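Projects Notebook Parts People Search

Workshop > Notebook > December > Brick stacks

Print this page | E-mail this page

Joken bricks, stacking notes

Started 2:15 in the afternoon. Stone-look table, mushroom and picket fence backdrop left up. Mixed colors from the Tunstall tub, lot 1794. Chelsea wants a color order we can read at a glance from above.

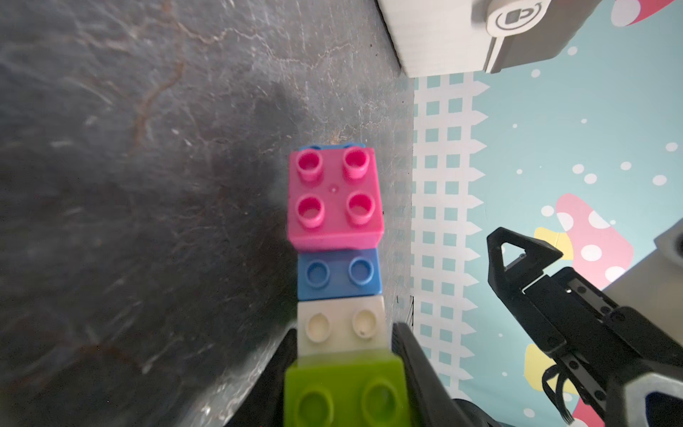
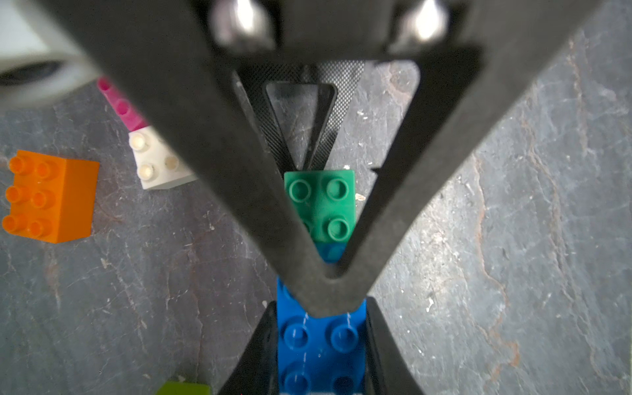
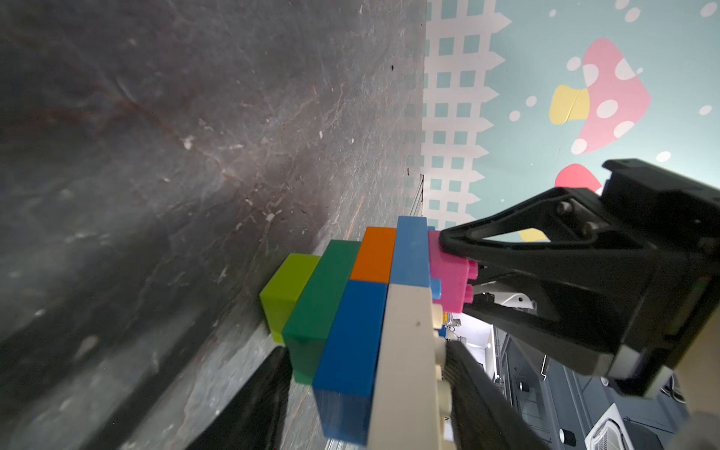
Loose pieces and the white 2x4 in the last one:

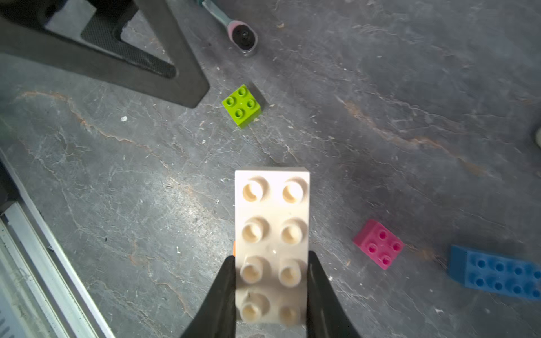
Chelsea Kershaw
Workshop lead, Wustby

Color first. Pink over blue reads fine. Lime and the darker green are too close when the lower one is in shadow, so keep them apart in the written order or call the second one "emerald." Cream and white need one name between them. I used "white" on the sheet and will fix the older pages.

Long bricks go across two short ones where possible. Write the order top down, with stud count after the color: pink 4, white 8.

Blue 2x4s: wipe before use and check the studs for marks.

Put the ratchet back on the board, it lives with the Jitgate set.

To do: sort the next 300 by color, pull 41 for the small tray, new label for the lid. Page 2 has the old order list, ignore it.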